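Gukwood Corner Store – Monthly Walk-Round Checklist
Completed by: Jarmila Hudec
Date: September 10, 2021

Thank you all for being so patient while I poked about with my clipboard. Comments are under each line, and please do come and find me if anything isn't clear!

1. Front entrance and mat
OK. The mat lies flat again now that Colin has trimmed that curling corner, and the door closes gently behind you.

2. Fire exits and extinguishers
Needs attention. The back exit opens freely, but the extinguisher by the office has a tag last signed in April of last year. Iddrisu, would you kindly ring Oltonia and book the service?

3. Aisle width and floor
OK. I did move a step stool out of aisle 2 – lovely that it's being used, but it lives on its hook, please.

4. Shelving
OK. Brackets are tight and the front edges have no sharp spots that I could find (I ran a gloved hand along every one, which took me most of the morning). Heavier goods still belong on the bottom, and boxes should sit square on the board.
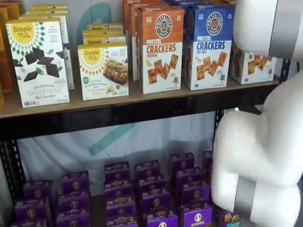

Item 4, snack shelving: Simple Mills Sweet Thins on the upper level, Annie's boxes below.

5. Stockroom
Needs attention. The tall stack of paper towels is leaning toward the light switch, and I'd feel so much better if it came down by half. Elsie Inskip has offered to do it before the next delivery.

6. First aid box
Restocked, apart from the small bandages – I've put those on the Clukdale order.

7. Lights
One tube is flickering over the dairy case. Colin has the spare.

Items 2, 5 and 7 to be checked again by Elsie Hartley.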